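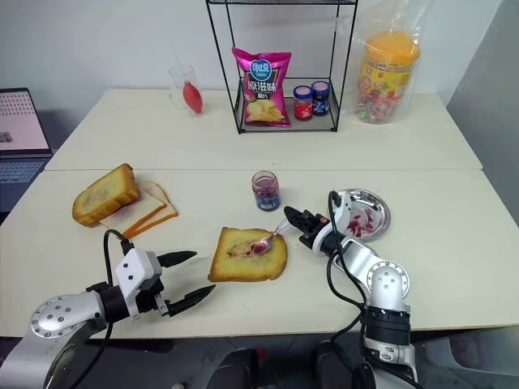
Marmelade einkochen: Tipps für Gläser, Gelierprobe und Vorrat

Beeren möglichst trocken ernten und noch am selben Tag verarbeiten. Was matschig ist oder Druckstellen hat, kommt in den Saft. Tiefgekühlte Früchte gehen auch, sie werden gefroren abgewogen und im Topf aufgetaut.

Gläser und Deckel heiß spülen, dann die Gläser 15 Minuten bei 120 Grad in den Backofen stellen. Deckel mit Gummidichtung nur auskochen. Verbogene oder angerostete Deckel aussortieren.

Den Topf höchstens zur Hälfte füllen, die Masse steigt beim Kochen stark. Schaum erst am Ende abschöpfen – er schmeckt gut im Joghurt.

Gelierprobe: Einen Teelöffel Marmelade auf einen kalten Teller geben und kurz warten. Läuft sie noch, zwei Minuten weiterkochen und etwas Zitronensaft zugeben.

Randvoll abfüllen, den Rand sauber wischen, sofort zudrehen. Klebrige Reste am Gewinde sind die häufigste Ursache für Schimmel.

Dunkel lagern, am besten unter 18 Grad. Sorte und Monat auf den Deckel schreiben, nicht auf das Glas. Alte Etiketten lösen sich mit Speiseöl, das über Nacht einwirkt. Angebrochene Gläser gehören in den Kühlschrank und werden nur mit sauberem Löffel benutzt.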